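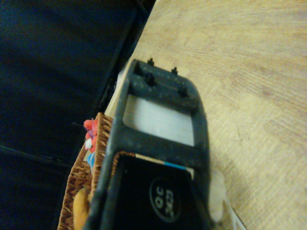 Small towns should stop selling their parking lots

Last January the town of Trultov sold the lot behind its old post office to a developer. It had 188 spaces. The buyer plans apartments, and the town got money it badly wanted. I think the sale was a mistake, and I say that as someone who supports more housing.

The usual case against parking is a good one. Lots are ugly, they flood, and they sit half full most of the day. Large cities have been right to build on them. Trultov has 2771 residents and one bus, which runs to Mindlow in the morning and comes back at 5:40. People who shop or see a dentist on Roman Street drive there. Many of them live on farm roads and have no other way in.

The lot was also the last piece of flat public land downtown. The farm market used it, and so did the blood drive. When the river came up, it was where the county parked its pumps. The town now has to rent a field for the market, a mile from the nearest store.

A long lease would have been better. The town could have put housing on the north half, kept 100 spaces on the south half, and collected rent every year. Land that has been sold rarely comes back, and when it does the price is higher.

Graruva is considering a similar sale this spring. Its council should ask for a lease offer first and publish both sets of numbers before it votes.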